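Wirley Robotics Club – minutes, August meeting
Posted by Finlay Semple, Wednesday
2 min read

The meeting opened at 6.40 pm. Minutes of the last meeting were agreed with one spelling correction.

1. Laundry project
The Orkora group reported on picking clothes out of the front loader. Thin cloth is still the main trouble – the fingers slide over it if they come in too high. The group now wants to approach along the bottom of the door seal and close from underneath. Tosh asked whether the arm could be slowed down near the drum. Agreed to try this before changing the fingers.

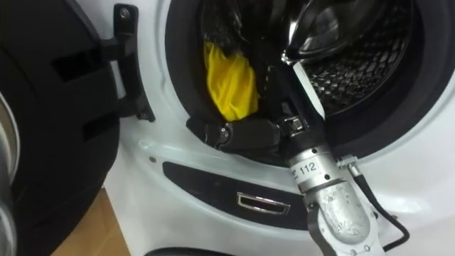
Arm 112 at the drum, fingers under the yellow cloth.

2. Recordings
The group has 600 recorded attempts and would like 2000 before the regional round. Members to book the machine in 40-minute slots. Failed attempts are to be kept and marked as failed.

3. Competition entry
The Prirance form needs a short written account of the project, no longer than four pages. Finlay to write a first draft and send it round. The team name stays as Orkora.

4. Any other business
The spare cable is missing from the blue drawer – please return it. Key rota to be redone for the autumn.

Meeting closed at 8 pm.

3 comments · 4 shares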